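Trarkstead Tennis Club open day, 2023-11-28

I went to Trarkstead for the free coaching and stayed for the soup. The club has been on the same hill since before the bypass, and the wind has been there longer. By the time I had parked in the Cukalel supermarket and walked back up, the taster session was full and I was on the waiting list with 7 children.

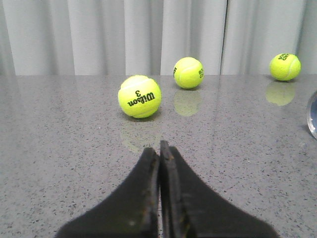

The courts were relaid in October. They are very green and drain nicely, which was tested all morning. Joining costs 300 pounds a year, floodlights extra, and the gate code is a secret until you pay.
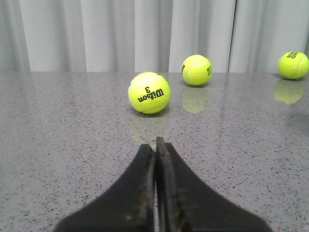 The clubhouse

Soup was leek, from the Zaki café van, and it was the best thing on the hill. The changing rooms have one good shower — you'll know it by the queue. 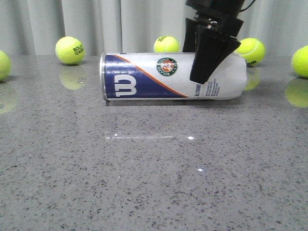 My own game needs more help than a taster session can give. I was taught to serve by a library book and it shows. Still, the sight of a Wilson can on its side and yellow balls along the back of a speckled stone top was enough to make me think I might buy a racket with all its strings. The shop had one by Gorkach. I held it for a bit and put it back.

I did get my turn, just before the rain came back, and hit two over the fence. The next open day is in spring. I've put my name down, near the top this time.

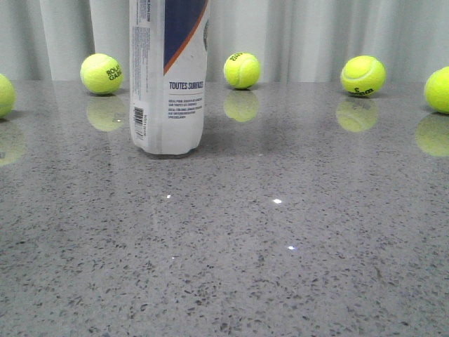 Tennis balls and their tall white canister, Trarkstead open day.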